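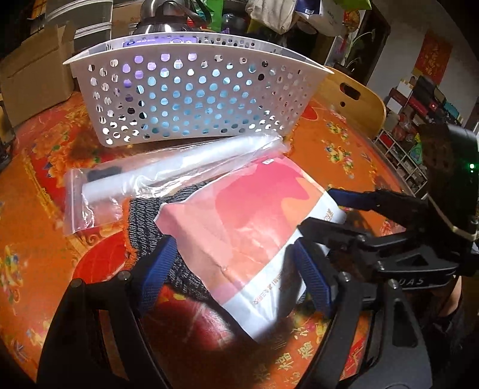

Dristutside Household Table Collection
Data card, Gundedska release

Summary

The Dristutside Household Table Collection documents small household goods as they are put away, sorted and packed on ordinary tables. It covers baskets, bags, pouches, knitted items, paper packaging and the table coverings on which they rest. The Gundedska release contains 334 sessions recorded in 46 homes. The collection is maintained by the Insaurralde documentation office and distributed with the Cekel index, a plain text catalog of objects and surfaces.

Scope

Each session takes place at one table. A basket or similar container is present, together with goods that may be placed in it, removed from it or left beside it. Residents supplied their own belongings and table coverings. No items were purchased for the collection, and packaging was accepted in whatever condition it arrived, including creased, folded and opened packaging.

The release does not cover food preparation, laundry or the handling of glassware. Those activities are reserved for a later release.

Object groups

Containers. Plastic baskets with perforated sides make up the largest part of this group. Contents seen only through the holes are entered by color. They are given an object name only when the same item is identified elsewhere in the session.

Clear bags. Zip bags are entered separately from their contents. A rolled item inside a zip bag receives its own entry, with the note "enclosed." Where the nature of the enclosed item cannot be established, the entry gives shape and color only, for example "long, white, rolled."

Paper packaging. Flat paper bags and sleeves are entered with their main colors. Printed text is recorded by script. It is transcribed only where every character is legible.

Knitted goods. Gloves, socks, caps and similar articles are entered under the general term "knitted item" until the type is confirmed. Trim in a contrasting color is recorded as a separate attribute.

Surfaces

Table coverings have a marked effect on how easily objects can be told apart. The Cekel index therefore lists the shape of the table, the principal colors of the cloth, the presence of a pattern, and the finish. Glossy coverings and clear protective sheets are flagged because of glare. 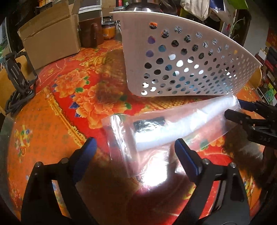 Perforated basket and clear zip bag on a red and orange floral cloth. Surface flag: glossy.

Users working with transparent packaging should review the surface flag before selecting sessions. Reflections on a zip bag and reflections on the covering beneath it are easily confused, and the outline of the bag may be difficult to follow. Where the annotators disagreed on an outline, both versions were kept.

Annotation

Every session was labeled by two annotators working separately. Entries were accepted when agreement on the object outline reached 80 percent. Remaining entries were sent to a third annotator. Color terms are limited to a fixed list of 50, included in the file colors.txt. Annotators were instructed to prefer the broader term in cases of doubt.

Known limitations

Homes with small tables are overrepresented. Patterned coverings are more common than plain ones. Dark knitted goods have fewer confirmed types than other groups, and many remain under the general term. Small labels on packaging are often unreadable.

Privacy

Residents gave written consent before recording. Packaging bearing a name, address or prescription was withdrawn. A resident may request removal of a session at any time, and removals take effect in the next revision of the index.

Revisions

The index is revised each June. Corrections to object names should be submitted with the session number and the existing entry.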